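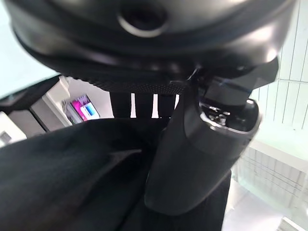

Written for the Dedis owners' pages. Last updated 6/30/19

Part 2: Getting your Telta washer connected, level and through its first loads

If you've come from Part 1, your washer is out of the box and standing more or less where you want it. If you skipped Part 1 (I know people do), please go back and read the bit about the transit bolts before you plug anything in. A washer that spins with its transit bolts in will walk across the room and can wreck its own drum mounts, and the warranty doesn't cover that.

I set up my own Telta from these same notes, and the counter in the service menu now reads 1,307 cycles, so I've had plenty of time to find out which steps matter and which ones I could have been lazier about. I've kept the order the way I'd do it again.

What you'll want within reach

The open-ended wrench that came in the accessory bag
A pair of slip-joint pliers
A small spirit level (a phone app is okay for a first pass, but use a real one to finish)
A bucket and an old towel
A flashlight
The inlet hoses. Mine are the Lazăr braided ones. The plain rubber hoses in the box work fine, but they're short, and I'd sooner have slack back there than a hose pulled tight as a guitar string.

Connecting the water

1. Turn both wall valves all the way off. Put the bucket under them, because there will be a dribble even if they look dry.

2. Open each wall valve for a couple of seconds into the bucket, then close it again. You're flushing out grit. I got a surprising amount of rusty stuff out of the hot side, and all of that would have gone straight into the inlet screens!

3. Check that every hose end has its rubber washer seated flat inside. Look with the flashlight. A washer that's sitting crooked will feel perfectly fine as you tighten it and then weep down the wall all night.

4. Hand-tighten the hoses at the wall first, hot on the left, cold on the right. Then do the machine end. The inlets on the back of the Telta are marked with an H and a C, but they're molded in the same color as the panel, so you may have to feel for them.

5. Give each connection 2 quarter turns with the pliers and stop.

Caution: the machine-side inlets are plastic. If you lean on them they will crack, and you won't see the crack until the water's on. If a joint leaks after the quarter turns, undo it, reseat the rubber washer and try again. Don't just keep cranking.

6. Open the valves slowly and watch. Run a dry finger around each joint. Come back after you've had a cup of coffee and do it again.

Connecting the drain

7. Slide the plastic U-shaped guide over the end of the drain hose, hook it over the standpipe or the edge of the sink, and tie it so it can't jump out. A drain hose moves harder than you'd expect when the pump kicks in.

8. Don't push the hose deep down the pipe, and don't tape around it to make a seal. It needs an air gap. If you seal it up, the washer can siphon itself empty while it's trying to fill, and you'll stand there wondering why it's been on Wash for two hours. I did exactly this with my first machine and blamed the pump.

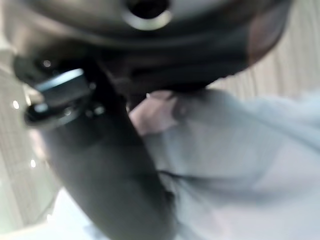 Leveling

This is the part everyone hurries, and it's the part that decides whether you'll like your washer or not. Almost every message I get about noise comes down to the feet.

1. Wind all four feet fully in, so that the cabinet is as low as it will go. Low is steady. You only want to raise the corners that need it.

2. Push down on opposite corners of the top, one pair and then the other. If it rocks, find the foot that's off the floor and bring it down until it just touches.

3. Now get the level out. Check side to side across the front edge of the top, then front to back. Adjust the front feet only, if you can get away with it. The rear ones are a pain to reach and you'll scrape your knuckles.

4. Rock it again. Leveling one way often puts the wobble back the other way, so expect to go around a few times.

5. When it's both level and steady, hold the foot still with the wrench and run its lock nut up tight against the bottom of the cabinet. Up, toward the machine. If you run it down toward the floor it does nothing at all, and the foot will slowly unwind itself.

Note: if your floor has some bounce in it, a solid board under the whole machine helps a lot more than those little rubber cups. I tried the cups. They made it quieter for a week and then one of them crept out sideways and I had to start over.

Note for closets: leave room behind for the hoses to curve without kinking. Check by reaching back there after you've pushed the washer into place, as that's when they get pinched.

First run, with nothing in the drum

There's usually a little water left in a new machine from testing, plus a film of oil on the drum, and you don't want either of those on your shirts.

1. Plug the washer directly into a grounded wall outlet. No extension cords, please.

2. Pick the longest hot program. On the Telta panel that's Cottons with the Extra Rinse light on.

3. Put a spoonful of powder straight into the drum. I use Zutham powder for this, but anything low-sudsing will do. Leave out the softener.

4. Start it, and stay nearby for the fill and the first drain. Those are the two moments when a bad joint shows itself. Look behind the machine with the flashlight both times.

5. Listen to the final spin. A steady whoosh is right. A thud that comes around again and again means a foot is off the floor, so go back to Leveling. A loud rattle means there may still be a transit bolt in there. Stop the machine, unplug it and check.

First real load

I'd start with something you don't care about. Cleaning rags, old dish cloths, T-shirts that have been demoted to dusting duty. They soak up any leftover oil, and if something's not right with the water you haven't lost anything good.

Shake every piece out before it goes in. Balled-up cloth doesn't get clean in the middle, and a few heavy wads on one side of the drum will throw the spin off and make you think your leveling was bad. Keep the black and navy things out of the pale load for the first few washes, too. New dark cloth gives up a lot of dye, and light gray is worse than white for showing it (it goes sort of muddy and never comes back).

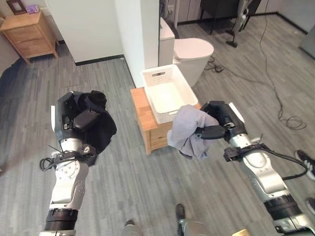 Fill the drum loosely. You should be able to lay your hand flat on top of the load and still have space above it. Packing it full doesn't save you a wash, it only gives you one bad wash that you'll end up repeating. On the other hand, one bath mat all on its own is the worst thing you can put in there for balance. Throw in a couple of towels to keep it company.

As for detergent, use less than the scoop wants you to. If you can see suds pressed up against the door glass during the rinse, you've used too much. Cut it back next time and run an extra rinse on this one. With soft water you can go lower still. I keep an old coffee measure in the box and it's been right for years.

If it stops with a code

Code 2 on the display means the washer isn't filling fast enough. Check that both valves are fully open, then look for a kink behind the machine. If that's not it, shut off the water, take off the hoses and pull the little mesh screens out of the inlets with your pliers. Rinse them under the tap and put them back. Don't leave them out, even if the fill seems better without them.

Code 8 is the unbalanced load warning. Open the door when it unlocks, spread things out by hand and restart the spin. If you get it on every load, including sensible mixed ones, go back and do the corner-to-corner rocking test. Feet do settle in the first few weeks — mine needed a small tweak once and I haven't touched them since.

If the panel goes blank partway through, unplug the machine, wait a few minutes and plug it back in. It should pick up at the drain. Don't try to force the door while there's water showing behind the glass.

After the first month

Check the hose joints once more with a dry finger. Pull out the detergent drawer (press the tab at the back and it slides right out) and wash off the sludge that will already be starting under the softener cup. Leave the door cracked open between loads so the rubber seal can dry, unless you have small children or a cat that likes warm round places, in which case wipe the seal with a towel and close it up.

I do the drawer every March and again whenever it starts to smell, and the pump filter on the same day while I've got the bucket out. The filter has its own set of steps in Part 3, along with how to get at it if your washer is boxed in by cabinets. Have a towel ready before you open that one. It holds more water than you'd think.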